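Is the Tendska pick kit worth it for emptying deep bins?
Posted in Shop Automation by Fostness

Looking at the Tendska add-on kit for an arm we already own. It's 790 for the gripper, mounting plate and one license. The parts are small castings, and they come to us in deep plastic bins. The sales page says it handles bins "up to 18 inches deep" but all their videos use shallow trays. Has anyone run it on real bins? Does the wrist clear the rim?

Trukari
We've had one since December. It works, with limits. The gripper is flat and fairly long, so it reaches down fine in the middle of a bin, but the wrist is bulky and you have to plan for it near the walls.

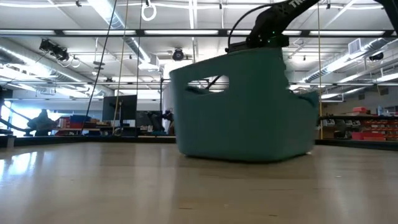
Wrist just over the rim of a teal bin, gripper along the top.

In the corners we leave the last 9 or so parts and tip them out by hand. Turning the bin in software helped a little. Use the side approach setting and set the rim height yourself, the default is too low. Bins that taper toward the base are harder than straight ones.

Also keep your cable slack in mind. Ours caught on a handle opening twice in the first week until we clipped it higher up.

Lukáč
don't buy the license with it, get the trial first

Fostness
Thanks both. Trukari, did you need the longer fingers, or is that with the standard ones?

Trukari
Standard. The long ones were on back order for nine weeks so I canceled them.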